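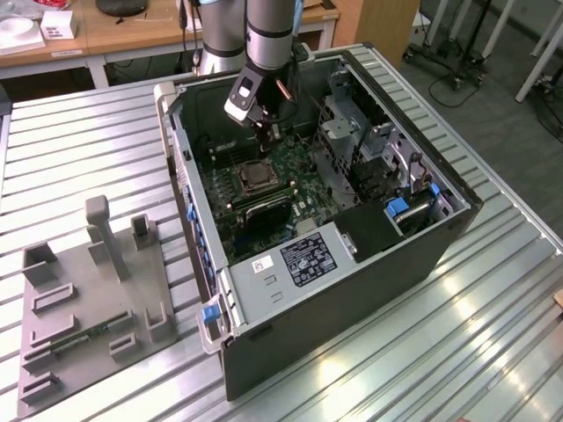 How a Robot Learns From Examples

Last updated: Jun 15, 2026
Reading time: 2 minutes

A computer program can learn a job from examples. One example is a recording of the job from start to finish. It holds two kinds of information: what the cameras saw, and how the robot's joints and fingers moved.

At Sosance, the job is working on the inside of a desktop computer. The parts are small, and the arm has to reach down into a metal case. A person guides the arm through each try. Khadija Bensaid guided it for the first 400 recordings.

A camera near the gripper sees small details. A camera beside the table sees the whole case. Both views are saved with the same clock, so the program can match them.

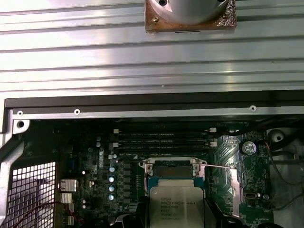
Why does the robot need more than one example?

Parts are never in exactly the same place twice. If the program had only one recording, it would copy that one movement and miss when something shifted by the width of a pencil line.

By April the team had 2,458 recordings. Each one was checked, and 1,967 were kept. A recording is removed if a camera stopped or the clocks did not match. Tries with a small mistake can stay if the person fixed the mistake, so that the program has examples of fixing.

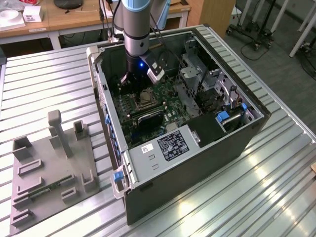

Every recording that is kept gets a label. The label is a short sentence, such as "pick up the memory card." Amr Lahlou writes the labels, and Marwa Saber reads them again to find errors. The program then practices predicting the next movement from the pictures. Its guess is compared with the movement in the recording, and its settings are changed a little. This is called training. The next goal is 3,000 recordings.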